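Chapter 4
Cable Runs and Patch Points

A small office network fails more often at its connectors than along its cable. This chapter covers run length, bend radius and labeling, using the Feltthorpe branch plan (66 outlets on two floors) as the working case.

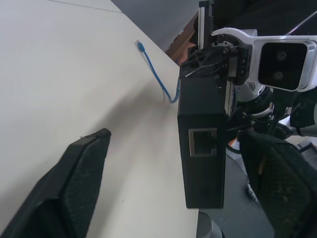

Bend radius is the limit most often ignored. A tight curve changes the spacing of the pairs inside the jacket – and the fault may not show until traffic is heavy. Section 4.2 gives the method Yogesh Rana used to test 42 of the outlets in May.

Storage of spare parts is covered in Section 4.5.

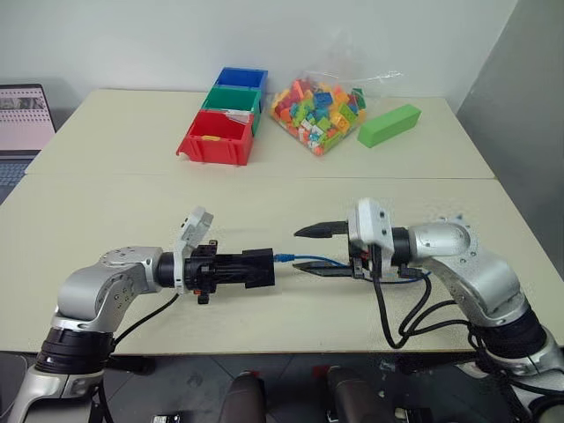

Figure 4.2 Work tables, with stacked plastic bins on the rear one.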